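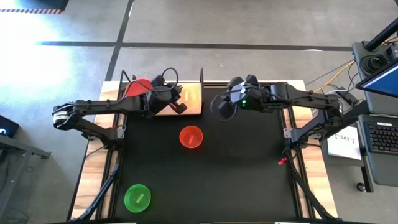

Small wooden board on a black mat

Oiling wooden boards and getting rid of the onion smell

Posted by Kuditz, 17 February 2022

I have a small pale wooden chopping board that I bought in November. It gets used most days, mainly for onions and garlic, and it now smells of them all the time. The surface has also gone rough and dry. I wash it by hand with washing-up liquid and leave it on the draining rack. There is an old bottle of olive oil in the cupboard. Can I rub that in, or do I need to buy something? I would also like to know how long to leave it before using it again.

Dallo
285 posts

Don't use olive oil. It never dries and it goes rancid after a while, so you would swap one smell for another. Buy food-grade mineral oil from a chemist or kitchen shop. A small bottle lasts ages.

For the smell, sprinkle coarse salt over the board, rub it with half a lemon, leave it for 11 minutes or so while you do something else, then rinse and dry with a tea towel. Stand it on its edge overnight. It has to be fully dry before any oil goes on.

If it is still rough, go over it with fine sandpaper along the grain and wipe off the dust. Put on a thin coat of oil, both sides and the ends, leave it overnight and wipe off what hasn't soaked in. I do 2 coats on a new board and one every couple of months after that.

Crabtree
3089 posts

Agree with the above about the oil. Onion smell comes back quickly if the board is put away damp, so look at where you keep it as well.
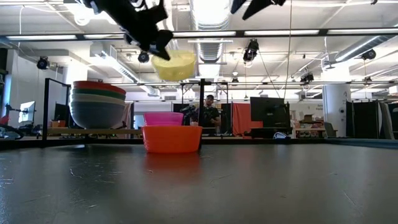

Keep one board for onions and garlic and another for bread and fruit. It saves a lot of scrubbing. I also tip chopped onion straight into a bowl and don't leave it sitting on the wood. Plastic ones in bright colours like the orange one there are handy, as you can give each colour its own job. They can hold a smell too, so wash them soon after.

Plunura

I just use bicarb and water. Works on mine.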